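Back to Serkham, thirty hours in

I finished Uromska again last month, my third time through, and the save file says 30 hours. The first run took me most of a winter.

It is an odd game to go back to. You play a surveyor sent to Serkham, a flooded mining town, and you spend most of your time walking between places and writing things down. There is no fighting until the pump house, and even that can be skipped if you kept the key from the chapel. 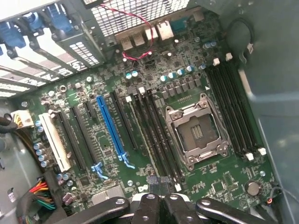
Empty socket, with memory slots on both sides.

What I had forgotten is how slow the map is. Every room has to be drawn in by hand, and there are 616 of them. I drew 200 before I gave up and followed the river, which still gets you to the ending with the ferry – the better one, I think.

The sound holds up well. Rudd, the lower town, has almost no music, only water and a bell. I played that part late at night with headphones on and had to stop twice.

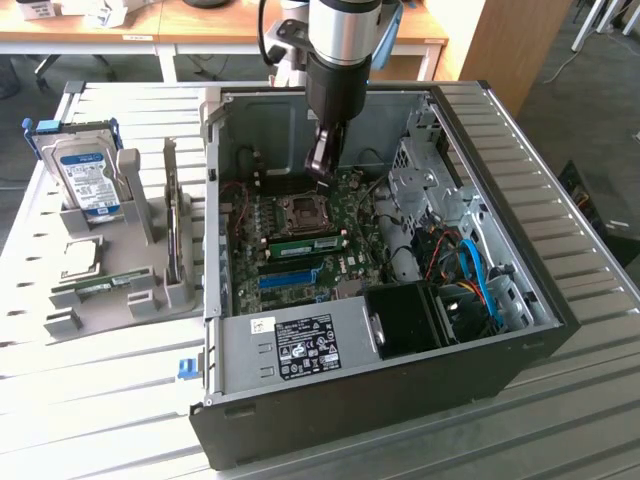 Tower on its side, panel off.

The Ukix chapter is still the weak spot. It has 3 lifts, all of them slow, and the puzzle with the coloured valves makes no more sense than it did in August. I used a guide for it this time and don't feel bad.

I have started a fourth save to try the chapel route without the lamp.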